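Hatix Garment Steamer – Set-Up Guide
Section 4: Steaming Plush, Fleece and Other Napped Fabrics

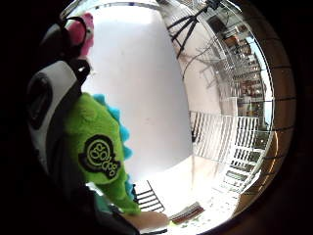
Fig. 4-1. Plush toy with green nap and embroidered patch.

Napped fabrics have raised fibers that flatten in storage. Steam lifts them again, but synthetic pile can melt or mat if the steam head touches it. Read Section 2 (Filling and Descaling) before you start.

4.1 Before You Start

1. Check the care label. If it shows a crossed-out iron with steam lines, do not steam the item.
2. Remove batteries and sound modules. If a module is sewn in, do not steam the item.
3. Fill the tank to the MAX line with distilled water.
4. Fit the Vondex fabric brush to the steam head. Push until both tabs click.
5. Set the dial to LOW and plug in the unit. The lamp turns green when the steamer is ready.

CAUTION: Steam leaves the head at more than 200 °F. Keep your free hand behind the item or out of the steam path.

4.2 Steaming

1. Point the head away from you and press the trigger for a few seconds to clear water from the hose.
2. Test on a hidden area. Let it dry fully before going on.
3. Hold the head 3 inches from the surface and move it slowly against the direction of the nap.
4. Release the trigger and brush lightly with the nap while the fabric is still warm.
5. Let the item dry in open air before storing it.

NOTE: Embroidery and glued-on patches need less heat. Pass over them once, or cover them with a dry cotton cloth. Stuffed items hold moisture inside – allow extra drying time.

4.3 Settings

Polyester plush: LOW, brush fitted
Fleece: LOW, brush fitted
Cotton velvet: MEDIUM, no brush
Acrylic pile: do not steam

4.4 If Something Goes Wrong

Water drips from the head: The unit is not fully heated. Wait for the green lamp.
Pile looks shiny: The head was too close. Stop and let the fabric cool.
Weak steam: Run the descaling cycle in Section 2.
Error code 215: The tank is not seated. Remove it and refit it.

Replacement brush: part no. 447
Section revised Nov 11, 2025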